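Pre-purchase inspection checklist, two-arm bench cell
Site: Plundton
Supplier: Memuvby
Date: 12/03/2020
Outcome: do not sign yet

1. Quotation matches what is on the floor
PARTLY. The quote says "complete cell". I asked what complete means and got a brochure. Guarding is listed as optional at £1,878. If it is needed to pass our own risk assessment, it goes in the price.

2. Emergency stop within reach of the loading position
NOT SHOWN. Promised in writing. I'll tick it when I have pressed it.

3. Cable routing and labelling

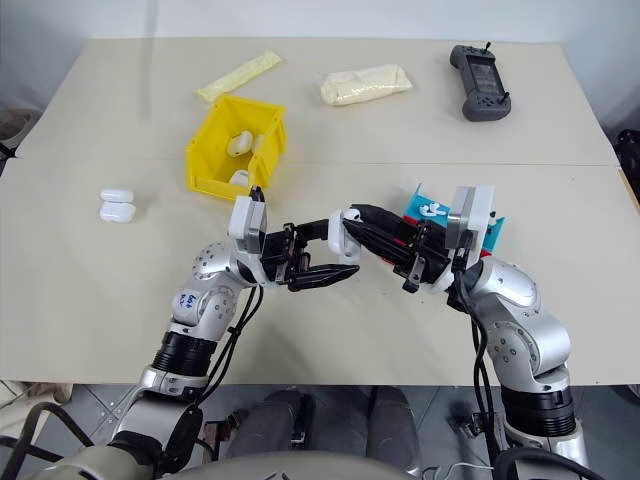

The maintenance contract leaves out cables "damaged in normal use", and I can't think what other use we would have for them. I want that clause gone or a price for a replacement set. The black cables looping down the inner side of the left arm are the sort of thing I mean. Marking is also a fail for me: handwritten blue lettering on an arm link is no substitute for a plate with a serial number we can put in the asset register.

4. Pinch and crush points between the two grippers
OPEN. Memuvby say the arms slow down near each other. At what distance, and is that a setting an operator can change? Neither answer was in the pack.

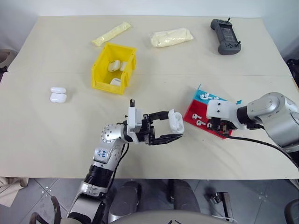
Until they are, I would budget for a light curtain and for the training that goes with it. Sqalli have quoted £3,000 for fitting, which seems steep, but at least it is a number with a signature under it.

5. Spares held in the UK
FAIL. Lead time for gripper fingers is "typically short". Ask for two sets with the first order. 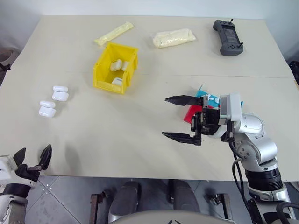
6. Suitability for small, glossy parts
UNPROVEN. Earbud cases are a fair match for our line, but I want our own parts, our own trays and a full shift. Drimau offered that as part of their bid and Memuvby should too.

7. Payback figure
NOT ACCEPTED. It assumes no downtime in the first 2 years and leaves out floor space altogether.

Comments
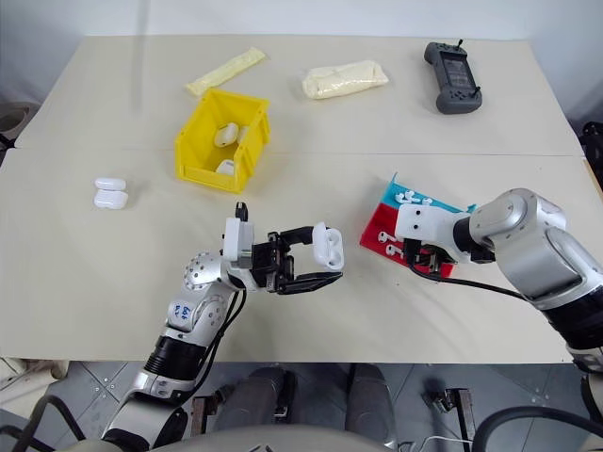 Ismail Hegazy: I'd pass item 7 with a condition. Every bidder leaves out downtime, so put our own figure in and run the sum again before November. Item 4 is the one that should stop the order.

Reply: Agreed on 4. On 7, I'll run it again, but the fail stays on the sheet until Memuvby put their name to the new figure.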